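Subject: Re: [jarel-teleop] Box opening demos, left arm drift
Date: 24 August 2025

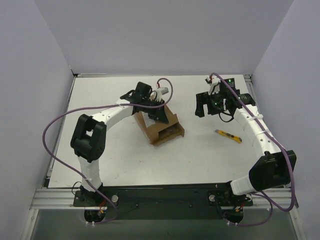

Cell 2, box task, left gripper at the carton, knife on the table.

> We have 87 episodes of the box task recorded by remote control. Replay is
> fine on the right arm. On the left the gripper ends up 8 mm low whenever
> the carton is tilted. Is this the Pument driver or our calibration? Also,
> should we switch to hand guiding for the left side?

Check calibration first. We saw the same offset in April after remounting an arm on the base plate and not rerunning the zero routine. The driver was not at fault.

Other points:

- Log at 50 Hz on both arms. If the leader and follower rates differ, the replay lags on fast wrist moves and looks like a position error.
- Record commanded and measured joint angles. Commanded alone hides contact force, and the policy learns to press too lightly on the cardboard.
- Do not mix hand-guided and remote episodes in one set without a tag. The Clokarness loader accepts a "source" field for this.
- Start each episode with the knife at a different angle. Ours failed on any pose outside the demos.

I would stay with remote control for this task. Hand guiding two arms takes two people, and their hands block the fixed camera.

If the offset is still there after zeroing, post the joint log from one bad episode to the Benavides share and I will compare it with ours.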